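From: Kiros Degefa
To: Trips list
Date: January 28, 2021
Subject: Re: Kumsa hut overnight, stove and water questions

Answers to Paraskevi's questions below, then a few changes to the plan. The hut booking itself stands as posted.

Paraskevi Kalogeropoulos wrote:
> I'm signed up for the Kumsa trip and have three things to ask
> before I pack.
> 1. Is the stove in the hut the old Harnetti or was it replaced
> in October? I have two canisters that only fit the Harnetti.
> 2. Is the spring running, or do we melt snow?
> 3. The sign-up page says 3000 ft. of climbing. The map gives me
> less than that from the lower lot. Which one is right?
> Also, can I bring my own snowshoes or does everyone have to use
> the club pairs?

1. The Harnetti is gone. The hut now has a two-burner Gruvon that runs off the large tank in the shed. Leave your canisters at home unless you want a personal stove for the trail lunch. The Gruvon has a separate shutoff on the wall to the left of the door. Open the tank first, then the wall valve, then light the burner. Close them in the opposite order.

2. Bereket Dinsa was up last weekend and reports the spring is running but slow. It took him 20 minutes to fill the big pot. Plan on the spring for drinking water and snow for dishes. All water gets filtered or boiled. I will carry the club's Florlow gravity filter inside my jacket, as the cartridge is ruined if it freezes. If you bring your own filter, sleep with it.

3. Both figures are right for different starting points. The 3000 ft. on the sign-up page is from the highway lot, which is where we will park if the access road has not been plowed. From the lower lot you save the first long grade. I will call the plow contractor the night before and post the answer here. Pack as if we are starting from the highway.

Your own snowshoes are fine. They need heel lifts and a crampon under the toe. The last half mile before the hut is a side slope and flat-country snowshoes slide on it.

Changes:

Start time moves to 7:30 at the trailhead, boots on. The turnaround is 2:00 p.m. wherever we are.

Eyerusalem Wako will lead the second group. Bezawit Lemma sweeps. Each group carries one radio, channel 3, no privacy code. The radios do not reach over the ridge, so the two groups stay on the same side of it. Wait at the junction by marker 194 until the sweep comes in.

Bunks have pads but no blankets. Bring a bag rated to zero. The fee covers the bunk, stove fuel, Saturday dinner and Sunday oatmeal. Lunches and snacks are your own. If you have a food allergy and did not put it on the form, write to me off list.

Group gear will be handed out at the trailhead. Leave room in your pack for a share of it, a few pounds at most. Bezawit has the rope and the first aid kit. Bereket is lending the shovel. 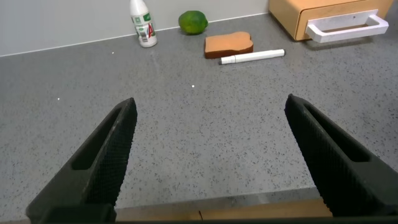

Speckled gray countertop.

Cancellations: if you drop out, tell me and Eyerusalem both, so the next person on the wait list gets a call. Refunds go through the booking page and I have no control over how long they take.

I still need one more car that can take skis or long poles on the roof. Two people riding from the south side have no ride home Sunday. Reply to the list if you can help, and say how many seats you have with packs in the back.

Kiros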